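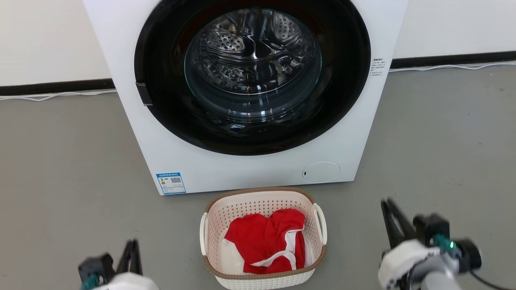 # About Illesura

Illesura is an independent test group for robot end effectors. We compare grippers, wrists, cameras and motion controllers on household tasks and report the results to the people who build or buy them. Silvia Hrnčiar set up the group and still signs every report.

## What we test

Most of our work is two-arm handling of soft goods. The standard laundry task uses a front-loading washer, a plastic basket on the floor and one garment. It puts the arms near the bottom of their reach and asks the fingers to hold fabric without snagging the basket wall.

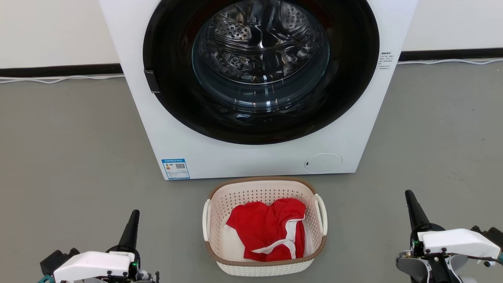

Each gripper pair is run on the same arms, with the same head camera height and the same basket position. Finger shape, opening width and grip force are logged for every attempt. A change of fingers counts as a new configuration and starts a new series.

## How we report

- A series is 18 attempts per configuration.
- Dropped garments, door contacts and operator stops are listed separately.
- Controller settings are printed in full.
- Raw logs are kept for 10 years.

The archive holds over 3325 logged attempts. The Tostmont protocol covers rigid objects; the Burkness protocol covers cloth. Both are revised each November.

## Where we work

We have 2 test rooms in the Chauhan building. Clients may attend their own series but don't operate the arms.

Page last revised March 19, 2021.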